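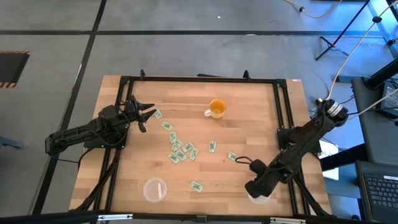

The Clekeck Butcher-Block Worktop After One Winter of Use

Search this site
Search
June 11, 2025
By the editor, Wevham Home Notes
5 min read

I bought the Clekeck worktop in October, when our old kitchen table became too weak at the joints. I wanted a light wood top, made from many small strips glued together, and I wanted to finish it myself. This review is for people who are thinking about the same thing and who have, like me, normal tools and not too much experience.

What you get

The top comes alone. Legs are sold separately, and I used the steel ones from Jaramillo because a neighbor was giving them away. The top arrives wrapped in paper and cardboard, with hard corners of foam. One corner of my box was crushed, but the wood inside had no damage. In the box there is also a page of instructions, which is short and a little unclear. It says to oil the wood "generously" and to repeat "as needed." For a beginner this is not enough information.

I paid $125 for the smaller size. The delivery was included. In my area a top from a carpenter costs much more, and the cheap ones in the big stores are often only a thin layer of wood over pressed board. The Clekeck is solid all the way through. You can see this well if you look at the short end, where the strips show their grain.

First impression

The strips are staggered, so the short joints do not make one line across the top. I like this very much. It looks calm, and it hides small marks better than wide boards do. The color is light, with a few darker strips here and there. If you need a perfectly even color, I would say look at a different product, or go to see one in the store before you order.

The surface was sanded, but not fine enough for me. With the hand flat on it I could feel small ridges near one end. I sanded by hand with a cork block, always in the direction of the grain, and this took me an evening. The long edges are a bit sharp when they arrive. I rounded them with the same paper, and I recommend that you do this before the oil and not after, as I did on the back edge. There you can still see a paler line.

Oiling

I used Mivuder hardwax oil, the clear one. It smells strong on the first day, so open the windows. I put on 2 thin coats and then, after some weeks, one more on the part next to the sink. Each time I waited 30 minutes and wiped off everything that the wood did not drink. Please do not skip the wiping. On my test piece I left too much oil on, and it stayed sticky for days.

Do the underside too. I almost forgot it. Wood takes in moisture from both sides, and if only the top is closed, the board can bend. Mine has stayed flat until now, also during the heating season, when the air in our kitchen is very dry. The legs I attached through slotted holes, so that the wood can move a little with the weather. If your legs have only round holes, make them wider in the direction across the strips.

Daily use

We eat on it, my children do homework on it, and on Sundays I make dough directly on the wood. Flour comes off easily with a plastic scraper. Coffee is no problem if you wipe it the same morning. Red wine left one pale ring, and I removed it with fine paper and a drop of oil. This is for me the big advantage over the laminate table we had before – when that one had a mark, it kept it forever.

Hot pots are a different matter. The oil does not protect against heat, and I always use a trit or a folded towel. Also I do not cut directly on it. It is possible, the wood is hard enough, but then you must sand again more often, and I do not enjoy sanding so much.

One thing I do not like is the weight. Two adults can carry it, but up the stairs it was heavy work and we scratched the wall. A second thing is the noise. Plates and cups sound loud on it, maybe because of the steel legs. I put felt under the feet and this helped – not completely, but enough.

Customer service

I wrote to Clekeck to ask which oil they recommend, and they answered after 3 days. The answer was friendly and said that any oil safe for food is fine. I would have liked the name of a product.

My rating

Four stars from five. I take away one star for the rough sanding and the poor instructions. For the price I think the wood is very good, and I would buy the same top again for the laundry room, in the shorter length if they bring it back in stock.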